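## 4. The things on the table, and what people called them

I promised in Section 2 that I would come back to the objects, and I've been looking forward to it, because I spent far more of this project thinking about white blocks than I ever meant to. The descriptions we collected (614 of them, once Heloísa Aguiar had taken out the duplicates) are all about where small plain things are, and where they should go when somebody tidies up. So what the small plain things look like matters a great deal.

### 4.1 Why plain, why white

Our first thought was to use ordinary clutter: pens, mugs, keys, the usual drawer full. We tried that at Trestcombe for a morning and it was hopeless for our purposes. People said "the mug" and that was the end of it. With one mug on a table you never need to say where it is, so nobody bothers, and we ended up with a lovely list of nouns and hardly any places.

Tamás Fodor suggested going to the other extreme, with objects so alike that the name alone gets you nowhere. That gave us the blocks. They are white, they carry small black-and-white markers on their faces, and there are four of them on the table in Figure 2. If you want your partner to pick up the right one, "the white block" is no help whatsoever. You have to say which, and to say which you have to say where, or which way up, or what it's next to.

The tabletop is black. I would love to claim a deep reason for this, but white things show up well on it and the edges are easy to see from a chair. It did have one effect we hadn't planned on: people talked about the white sheet as a landmark all the time. It carries a two-by-two grid of larger markers and lies near the back, in the middle, and our describers treated it much as you might treat a town square when giving directions. "Left of the squares." "Just past the squares." Wagner Miranda, who did most of the coding, gave it a code of its own by lunchtime.

### 4.2 The tray

Then there is the tray. It's rectangular and white, with raised walls and a flat floor, and I now think it is the most important object in the whole study.

A tray turns a table into two places. Without one, everything is on the table and the only question is whereabouts. With one, there is an in and an out, and people reach for that difference before they reach for anything else. In nearly every session the opening description sorted the things by whether they were in the tray, and only then got on to left and right. This held even when the object being asked for was nowhere near it: "not the one in the tray, the one lying down over on the left". I found that charming, and a bit wasteful, and Lucimara Lins has pointed out (quite rightly) that it isn't wasteful at all if your listener's eye has already gone to the tray.

We also put things other than blocks in it. A short white cylinder goes in the back left corner and a shallow round dish near the front left, so that the upright block has company. These two were meant as fillers. They ended up with more names than anything else in the data: the dish was a saucer, a lid, a bowl, a plate, a "little round tray" (confusing, given where it was) and once a paddling pool. The cylinder was a pot, a tub, a stub of candle, a cap. I'll call them the cylinder and the dish throughout, simply to keep myself sane.

### 4.3 Lying down, standing up, tucked behind

Of the 3 layouts we used, the one I'll talk through in most detail is the one we nicknamed the stragglers. One block is in the tray, standing up, and the rest are scattered over the table: one on its side at the left, one upright just left of the marker sheet, and one at the sheet's right edge, partly behind the tray (Figure 2). No two of them can be described in quite the same way, and that was the appeal.
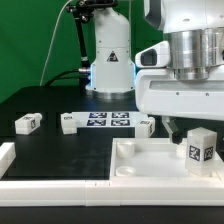 The block on its side was the easy one. People called it "the fallen one", "the lying-down one", "the one having a nap". What interests me is how many of these wordings suggest a mishap. We had laid it down on purpose, with some care, and yet describers talked as though it had been upright once and somebody had knocked it. The standing blocks drew nothing similar. Hardly a soul said "the one that has been stood up". Standing seems to count as how a block ought to be, at least for a block that is taller than it is wide, and lying down counts as something having happened to it.

This carried over into the tidying half of the task, where partners were asked to say what should be done to put the table straight. Plenty of people wanted the lying block stood up before it was moved anywhere, even though we'd never said which way up things should finish. Alcides Magalhães asked one pair about it afterwards and was told, a little sternly, that you don't put things away on their side. I have since caught myself doing exactly this with the salt at home.

The upright block by the marker sheet was described mostly by its neighbour: "next to the squares", "beside the paper". Very few people used the lying block as the anchor, though it was there to be used. I'd guess that people prefer to hang a description on something that isn't itself waiting to be tidied. A sheet lying flat on a table looks as if it belongs there. A block on its side might be gone in a minute. I can't prove this with what we have, and I'd be glad to see somebody try it with the sheet taken away.

The third straggler, the one partly behind the tray, caused the most trouble and the best arguments. Is it behind the tray? Beside the sheet? Between them? All of those turned up, sometimes in one sentence, and listeners were slower to settle on it than on any of the others. The trouble with "behind" is that it depends on where you sit. Both partners sat on the same side in our sessions, so in principle they agreed, but several describers stopped to check all the same - "behind for me, I mean, is it behind for you?" - and I've left those checks in the data because I think they're part of the description.

### 4.4 In, and nearly in

I want to linger on the word "in" for a moment. Since the tray has walls, we expected it to be clear-cut, and for the block, the cylinder and the dish it was. Everyone said "in". (A few people at Flondbridge said "on the tray", which split our little group straight down the middle when we came to code it. Lucimara would say "on" for a tea tray and "in" for anything with sides. Wagner says "in" for both and cannot be moved. We coded "on the tray" and "in the tray" as the same place and kept the wording in a separate column.)

What we hadn't expected was how often "in" was used for the goal of tidying when we'd given no goal. Our instructions only said to make the table tidy. They didn't mention the tray at all. Most pairs decided within a breath or so that tidy meant everything in the tray, as if its having walls had settled the matter. The blocks outside became "the ones that still need to go in". One pair went the other way and wanted the tray emptied, with the blocks lined up along the sheet, and their transcript is a joy to read because neither partner seems to have doubted for a second that this was what tidy meant.

I compared this with the Margaritis descriptions we talked about in Section 2, where the objects were household things and the container was a basket. There, people were fussier about what belonged with what, and a fair few refused to put unlike things together. Our describers had no such worries. White blocks, white cylinder, white dish: in they all go. Being the same colour seems to have been enough to make them a set, though I'd be careful here, as the two collections differ in several other ways and I can't pull them apart.

### 4.5 What nobody mentioned much

The markers on the blocks are hard to miss. The block standing in the tray has prominent ones on 2 of its faces, and I was sure people would use them. They hardly did. When markers came up it was as a general remark ("the cubes with the patterns on") and almost never to tell one block from another. I asked Heloísa to go back through the transcripts in case we'd missed some, and she found a handful of brave attempts, including "the one whose squares look like a grumpy face", which the listener failed to find. The patterns may well be different from block to block, but they are hard to put into words, and a position is easy. People went for the easy thing.

Colour was barely mentioned either, except in complaints about there being so little of it.

### 4.6 Some grumbles about our own set-up

I'd change a few things. The cylinder and the dish both sit towards the left of the tray, and that made "on the left" less useful inside the tray than it should have been, so people fell back on "back" and "front". I'd like to see a layout with those two on opposite sides. I would also swap one of the blocks for something with an obvious front, such as a toy house, to see whether "behind" behaves any better.

And I'd record what people do with their hands. Stitetier gave us clean, well-timed transcripts, but it only listens, and there are stretches where a describer says "that one, no, that one, there" and the partner is perfectly happy. Tamás took notes on pointing during the later sessions at Flondbridge, and those notes are the basis for the gesture codes in Section 5.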